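社区互助 > 机器人与自动化 > 展会、参观、开放日

【求助】参加了 Plultance 的开放日，自己上手夹了一块纱布巾，有几个问题想弄明白

提问时间：2021年3月19日　浏览 1,117　回答 3

昨天刚从 Plultance 的开放日回来，到现在还有点兴奋，趁着没忘赶紧写下来问问各位。我本职做包装机械的售后，平时打交道的都是气缸、吸盘、纸箱这些硬邦邦的东西，软的布料完全没碰过。这次有个体验台，参观的人可以两只手各拿一个夹爪，对着桌上一块小方巾练手，夹边、提角、对折，讲解员在旁边看着。我排了两次队！

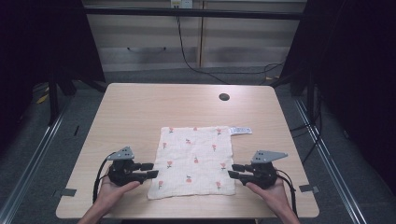
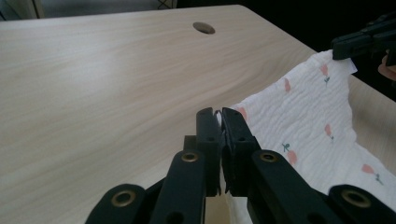
体验台上的双手夹爪和那块印小花的纱布方巾，桌子是浅色木纹的。

先说感受。我原以为折一块方巾能有多难，结果第一次夹就夹了个空，第二次夹起来一大坨，两层褶子全进去了。这布是皱皱的纱布料，边不硬，贴着桌面，指尖要贴得很低才能咬住一点点边。咬多了，折出来歪；咬少了，一提就滑。折到第三遍才算像样，旁边一个小朋友比我折得还好，讲解员说小孩子手稳、不着急，我觉得是在安慰我。

还有个体会，拿着夹爪以后手指的感觉基本没了，全靠眼睛看。平时叠衣服根本不会去想“现在捏住了没有”，换成夹爪以后每一步都得盯着看。我在台子前站了大概200秒，手腕已经开始发酸。

下面是我的问题，当时人多，没来得及问全：

1. 讲解员让我先把布摆正、边对着自己再动手。这是为了方便我们新手，还是正式做的时候也要求这样？

2. 夹布的时候，应该从侧面平着进去，还是从上面斜着下去？我两种都试了，从上面往下好像更容易夹住，但是容易把下面的布也带起来。

3. 布角上有个小标签，我有一次图省事直接夹着标签把角提了起来，讲解员笑了一下，没说行也没说不行。到底行不行？

4. 有人知道 Droltisetti 那边七月的开放日有没有类似的动手项目吗？听排队的人提了一嘴，没查到报名页面。

我没有要采购什么，就是单纯觉得太好玩了，想多懂一点，下次去不要再夹空了。先谢谢大家！

----------

回答一（提问者采纳）　有用 391

看到这个帖子很亲切，我在做布料抓取相关的工作，在 Mayrhofer 的展示日上也带过这种体验台，按顺序说。

第1个问题。先摆正主要是给参观的人降难度，布正了，边在哪里一眼就看得到。正式做的时候不一定，有时候会专门把布随手一扔，皱着、叠着、反着都有，从乱的状态开始理。我自己觉得后一种有意思得多，你下次可以问问工作人员能不能让你试试揉成一团的起手。提前说一声，难度完全是另一个级别，我带的那次，大部分人光是找到第一个角就花掉了一半时间。

第2个问题。要看桌面和布料。纱布这种有褶的料子，本身会有小小的拱起，顺着拱起的地方下手，斜着进去比较顺。平着从侧面铲也行，但是指尖得贴着桌面走，手稍微抬高一点就从布上面滑过去了，你第一次夹空多半是这么来的。从上往下的话，记住两件事：

下去之前指尖先张开一点点就好，别张太大，张得越大夹进来的布越多；

碰到桌面以后停一下再合，很多人是一边往下一边合，合早了就是空的。

带起下面那层的情况，对折以后才会碰上。那时候可以先用另一只手的夹爪轻轻压住下层，再提上层。两只手各干各的，刚开始会很别扭，跟学打鼓差不多，练一会儿就好了。

第3个问题。标签能不能夹，看这个台子的规矩。图好玩当然可以，标签比布边挺，又伸在外面，很好夹。但是换一块没有标签的布，这个办法就没用了，所以我带人的时候会请大家夹布边。另外标签缝得不一定在正角上，提着标签去对角，最后折出来会偏一点，你可以回想一下那次折得齐不齐。

手腕酸是正常的。手从下面托着夹爪，小臂可以靠在桌沿上借力，别悬空。我第一次练完，第二天拿筷子都有点抖，哈哈。

第4个问题不清楚，没去过他们家。

还有一个小建议，回家可以拿两个厨房夹子练，叠小毛巾，别用手碰，原理差得不多。我家里人看到的时候表情很复杂，但确实有用！

　　提问者追问：太感谢了！！标签那次确实折歪了，偏了一指宽，我还以为是我对边没对好。晚上就去翻厨房夹子。

　　回答者：夹子头上带硅胶的那种会容易一些，想练难一点就用全金属的。

----------

回答二　有用 3

从上面夹。我一直从上面夹，没出过问题。

小方巾算简单的，等你碰到床单就知道了。

----------

回答三

只答第4条，因为前面已经讲得很细了。

Droltisetti 去年的开放日我去过，是有动手区的，不过当时放的是分拣小零件，没有布料。今年七月的安排我没看到消息，他们习惯提前几周才放报名，名额走得挺快，想去的话多刷一刷他们的活动栏。

如果你主要是想玩布料，也可以留意一下 Prellgate，就是那个改造过的老厂区，里面几家做自动化的会凑在一起办参观。上次我去的时候有一家在演示叠T恤，机器自己叠，隔着栏杆看，不能上手，但是可以站得很近，看它怎么找领口、怎么把袖子翻过去，我在那儿看了好久，同去的朋友都逛完一圈回来了我还没挪地方。中间有一件没叠好，它又重新铺开来一遍，围观的人居然鼓掌了，气氛特别好。

去的话建议穿舒服的鞋，里面挺大，停车在北门那边，南门只走人。午饭自己带，园区里的面馆中午排队排得厉害。

对了楼主，你去的那场开放日，上手之前要不要签什么东西？我想带家里孩子去，不知道有没有年龄限制。

　　提问者回复：没签，门口登记了一下就进去了。年龄没听说有限制，我前面那个小朋友看着也就上小学，家长站在旁边陪着。夹爪拿着有点分量，太小的孩子可能得用两只手捧一个。

　　回答三：收到，谢谢！那我下次报名了。

----------

相关问题
布料抓取和硬物抓取，入门应该先看哪一块
带小学生参观自动化工厂，有哪些适合动手的项目
折毛巾总是对不齐角，是手法问题还是布的问题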